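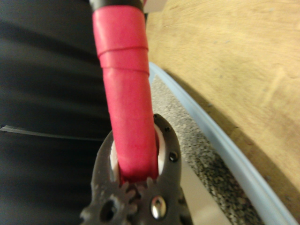 손잡이 감는 얘기로 이렇게 오래 떠들 수 있을 줄은 몰랐다. 동네 배드민턴 모임에 나간 지 꽤 됐는데도 나는 오버그립을 늘 남의 손에 맡겨 왔다. 내가 감으면 꼭 중간에 붕 뜨거나, 끝에서 모자라거나, 둘 다거나! 그래서 라켓 손보는 작업실 '칼리에(Kallier)'의 메리엠 베라다(Meriem Berrada) 씨를 만나자마자 대뜸 물었다. 도대체 뭘 보고 잘 감았다고 하는 거냐고. 그랬더니 빨간 손잡이를 가리키면서 "겹친 자리부터 보세요" 한다. 테이프가 한 겹 끝나고 다음 겹이 시작되는 데마다 턱이 살짝 올라와 있는데, 사람들은 저걸 흠이라고 생각해서 자꾸 문질러 없애려 든단다. "저 턱에 손가락이 걸려야 돼요. 저게 없으면 그냥 미끄러운 막대기예요." 표면에 잔주름이 조금 잡힌 건 어떠냐고 했더니 손을 휘휘 젓는다. "그 정도는 쥐면 몰라요. 눈이 까다로운 거지 손은 안 까다로워요."

메리엠 씨가 그립을 감기 시작한 건 순전히 모임 사람들 등쌀 때문이었다고 한다. 자기 라켓을 벤치에서 감고 있는데 옆에서 보던 사람이 자기 것도 좀, 그 옆 사람이 저도 좀, 그러다가 저녁 운동 시간이 통째로 날아간 적도 있다고. 돈을 받기 시작한 것도 귀찮아서였다. "500원을 달라고 했어요. 그러면 안 맡길 줄 알았죠. 더 맡기더라고요." 이 대목에서 나도 찔렸다. 500원이면 나라도 맡긴다. 아니, 맡겼다.

지금은 가게 일이 줄 매는 것과 손잡이 보는 것 반반이고, 테이프값은 따로 받는다. 제일 많이 나가는 건 3,000원짜리 얇은 오버그립인데, 비싼 것보다 이걸 자주 갈아 주는 게 낫다는 쪽이다. 나는 한번 감으면 색이 바랠 때까지 쓰는 편이라고 고백했더니 표정이 아주 볼만했다. "색이 바래요? 그 색이 어디로 갔겠어요. 손으로 갔지."

감는 법은 말로 들으면 간단하다. 끝이 비스듬하게 잘린 쪽을 손잡이 밑동에 대고, 한 바퀴는 제자리에서 돌려 고정하고, 그다음부터 조금씩 겹치면서 올라간다. 여기까지는 나도 안다. 문제는 '조금씩'이 얼마냐는 건데, 메리엠 씨는 자로 재 본 적이 없다고 했다. 대신 당기는 힘을 안 바꾸는 데 신경을 쓴단다. "처음에는 다들 힘이 좋아요. 팽팽하게 당기죠. 그러다 위로 가면 지쳐서 느슨해져요. 그러면 밑은 얇고 위는 뚱뚱한 손잡이가 나와요. 저는 테이프를 움직이지 않고 라켓을 돌려요. 왼손은 테이프를 잡고만 있고, 오른손으로 손잡이를 굴리는 거예요."

듣고 나서 그 자리에서 해 봤다. 되긴 되는데 라켓 머리가 탁자 다리를 자꾸 쳐서, 옆에 있던 컵을 급히 치워야 했다. 메리엠 씨는 웃지도 않고 "의자를 뒤로 빼세요" 했다. 의자를 뺐더니 훨씬 나았다. (의자를 빼라는 말은 왜 설명서에 없을까?) 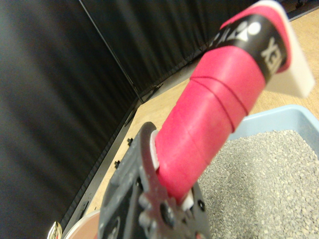 그렇게 몇 바퀴 올라가다가 또 멈칫했다. 사선이 갑자기 눕는 거다. 밑에서는 촘촘하다가 어느 순간부터 간격이 넓어지는 게 내 눈에도 보였다. 메리엠 씨 말로는 테이프가 모자랄까 봐 겁이 나서 그렇단다. 겁이 나면 겹치는 폭을 줄이고, 그러면 오히려 맨 위에서 한참 남는다고. "남은 걸 또 아깝다고 위에 뭉쳐서 감아요. 그러면 거기만 붕대 감은 것처럼 돼요." 예전에 내가 들고 다니던 라켓이 딱 그 모양이었다. 나는 그게 개성인 줄 알았다.

색 얘기도 나왔다. 빨강이나 분홍은 누가 찾느냐고 물었더니 의외로 새로 시작한 사람들은 흰색을 고르고, 오래 친 사람들이 진한 색을 고른다고 한다. 흰색은 때가 금방 타서 한 번 데고 나면 다시는 안 산다는 것이다. 메리엠 씨 본인은 분홍에 가까운 빨강이 제일 좋다고 했다. 이유를 물었더니 "체육관 바닥에 두고 가도 찾기 쉬워서"란다. 물건을 잘 흘리고 다니는 나로서는 솔깃한 얘기였다.

마침 그때 골나르 라히미(Golnar Rahimi) 씨가 들어왔다. 메리엠 씨와 같은 모임에서 복식을 치는 사이인데, 두 사람은 그립 두께를 놓고 몇 년째 의견이 갈린다. 골나르 씨는 무조건 두꺼운 쪽이다. 원래 감겨 있는 그립을 벗기지 않고 그 위에 두 겹을 더 감는단다. "얇으면 꽉 쥐게 되잖아요. 꽉 쥐면 팔꿈치가 아파요. 저는 두꺼워야 힘이 빠져요." 메리엠 씨는 얇은 쪽이다. 손가락으로 라켓을 돌려 잡아야 하는데 두꺼우면 굼떠진다고 한다. 누가 맞느냐고 물었더니 둘 다 자기가 맞다고 했다. 그러면서 둘 다 내 라켓을 한 번씩 쥐어 보더니, 이건 두께의 문제가 아니라고 입을 모았다. 이런 데서는 또 의견이 맞는다.

골나르 씨는 테이프를 고르는 것도 유난스러웠다. 주로 쓰는 건 '에블로(Evlow)'라는 제품인데, 끈적한 느낌이 오래가는 대신 감을 때 한번 붙으면 떼기가 고약하다고 했다. 메리엠 씨는 '토두스(Todus)'를 권한다. 덜 끈적해서 잘못 감아도 풀어서 다시 하기 좋으니 나 같은 사람한테 맞는다나. 나 같은 사람이라니! 그래도 그날 내가 산 건 토두스였다. 맞는 말이니까.

연습은 얼마나 해야 하느냐는 질문에는 두 사람이 동시에 다른 숫자를 댔다. 골나르 씨는 열 번이면 된다고 했고, 메리엠 씨는 한 50번은 감아 봐야 손이 알아서 간다고 했다. 50번이면 내 속도로는 몇 년이다. 그랬더니 새 테이프로만 연습할 필요는 없다고 한다. 갈아 낸 헌 테이프를 버리지 말고 모아 뒀다가, 밀대 자루든 우산 손잡이든 눈에 띄는 막대기에 감았다 풀었다 해 보라는 것이다. 가게 구석에도 그렇게 모아 둔 헌 테이프가 한 상자 있었다. 냄새는 굳이 맡아 보지 않았다. 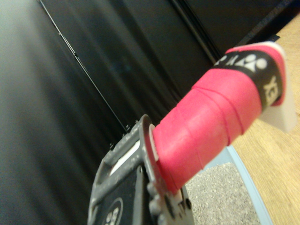 분홍 테이프를 비스듬히 겹쳐 감은 손잡이. 검은 띠 너머로 흰 끝부분이 보인다.

내가 제일 궁금했던 건 마무리였다. 다 감고 나면 보통 같이 들어 있는 마감 테이프를 붙이는데, 나는 이걸 붙인 지 이틀이면 너덜너덜해진다. 메리엠 씨는 내 라켓을 보더니 마감 테이프가 잘못이 아니라 그 밑이 잘못이라고 했다. 오버그립 끝을 자르지 않고 그냥 접어 넣어서 한쪽이 불룩하니, 위에 뭘 붙여도 들뜬다는 거다. "마지막 바퀴에서 비스듬하게 잘라 내세요. 자른 선이 손잡이를 한 바퀴 빙 둘러서 평평해야 돼요. 마감 테이프는 그 선을 덮어 주기만 하는 거고요." 가위는 주방 가위도 괜찮은데 끈끈이가 묻은 날은 안 된다고 한다. 자르다가 테이프가 가위에 딸려 올라와서, 감아 놓은 게 도로 풀린단다.

마감 테이프를 당기면서 붙이는 버릇도 지적당했다. 당겨 붙이면 나중에 줄어들면서 끝이 말려 올라온다고, 앞부분만 살짝 당기고 끝 손톱만큼은 그냥 얹어 놓으라고 했다. 해 보니 정말 티가 난다. 아직 하루밖에 안 돼서 장담은 못 하겠지만.

그럼 갈 때는 언제냐. 골나르 씨는 손바닥에 뭐가 묻어나면 간다고 하고, 메리엠 씨는 그 전에, 겹친 턱이 손가락에 안 느껴지면 바로 간다고 한다. 처음에 했던 턱 얘기가 여기서 다시 나왔다. 눈 감고 손잡이를 쓱 훑었을 때 올록볼록한 게 느껴지면 아직 쓸 만하고, 매끈하면 다 눌린 거란다. 나도 가방에 든 라켓을 꺼내서 눈을 감고 훑어 봤다. 매끈했다. 어디서부터가 겹친 자리인지도 모르겠고, 엄지가 닿는 데는 아예 반질반질했다. 메리엠 씨가 말없이 테이프 하나를 더 꺼내 왔다.

여름에는 더 자주 갈아야 하느냐고도 물어봤다. 손에 땀이 많으면 그렇긴 한데, 메리엠 씨는 가방 속이 더 문제라고 했다. 운동 끝나고 수건이랑 라켓을 한데 쑤셔 넣고 지퍼를 꽉 닫아 두는 사람들 말이다. (네, 접니다.) 집에 가면 라켓만이라도 꺼내서 벽에 세워 두라는데, 손잡이가 위로 오게 하란다. 골나르 씨는 자기는 빨래 건조대에 걸어 둔다고 자랑했다. 가족들이 싫어한다고도 했다.

두 사람은 3월부터 '위(Wi)'라는 이름으로 작은 모임을 열 생각이다. 각자 라켓을 들고 와서 같이 감고, 망하면 풀고, 또 감는 자리라고 한다. 처음 온 사람도 테이프값만 내면 된단다. 뭘 준비해 가면 되느냐고 했더니 메리엠 씨는 잘 드는 가위, 골나르 씨는 간식이라고 했다. 나는 둘 다 가져가기로 했다. 의자는 미리 뒤로 빼고 앉을 생각이다.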